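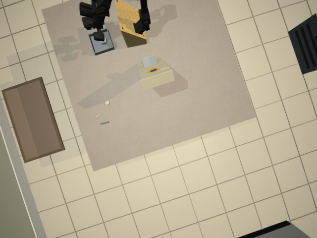
Rendered view: two black robot arms, an open tray and a wooden block.

Session 4: Tail logos and the rudder problem

Okay, tails! This is my favorite session of the whole course, so forgive me if I run over. Last time we did cheat lines and window bands, and I left you with Galtport Air's three drafts. Keep those drafts handy, we'll be picking on the second one.

The vertical tail is the one part of an airliner that people can read from the terminal, when the fuselage is hidden behind jet bridges and catering trucks. So everybody wants the logo up there, and everybody wants it huge. Fine. But a tail is two pieces. The front is fixed and the back (the rudder) swings left and right, so any artwork that crosses the hinge line gets a seam through it. On a plain color you hardly notice. Run a thin circle or a face across it and the poor thing looks broken whenever the rudder is over to one side.

Three things I'd look at before drawing anything:

- Where the hinge line falls. It slants, and it's a different slant on every type, so trace it from the manufacturer's drawing.
- Which way the logo faces. A bird flying toward the nose on the left side has to be mirrored on the right, or it flies backward. Lettering can't be mirrored, obviously, and that's where mixed logos get awkward.
- The fin root, where the tail meets the body. If your tail color stops dead there, you get a hard edge. If it sweeps down, it has to stop somewhere else, and you have to pick where.

Malathi Poojary asked in August whether you can just keep the logo off the rudder altogether. You can! The Fistoldale Regional scheme did exactly that, and it looks tidy on the turboprops. On the bigger jets the emblem sits so far forward that it seems to be sliding off the fin — I've never liked it, though Sverre Björklund and I have argued about this for years and he'd tell you I'm wrong. 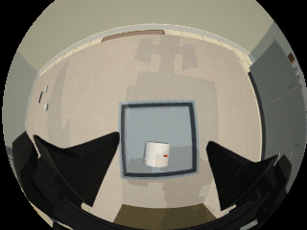
Seen from overhead: a short white cylinder in a square tray.

A word on scale. Draw your tail at the size of a postage stamp first. If I can't tell whose airplane it is, more detail won't save it. Sabina Mikuš drew 5 stamps for her Galtport homework and the plainest one, just two stripes and a dot, was the one the class picked out from the back of the room.

For next time: take the blank fin template, mark the hinge line in pencil, and give me one logo that crosses it and one that doesn't. Same colors for both, please. Add a sentence or two on what happens to each when the rudder moves. Hand drawn is fine, and so is a printout you've scribbled on.

Related notes
Session 3: Cheat lines and window bands
Session 5: Engine cowlings, and when to leave them white
Session 6: Registrations, titles and small lettering
Blank fin templates

We use cookies to remember your settings. By continuing to read these pages you agree to our cookie policy.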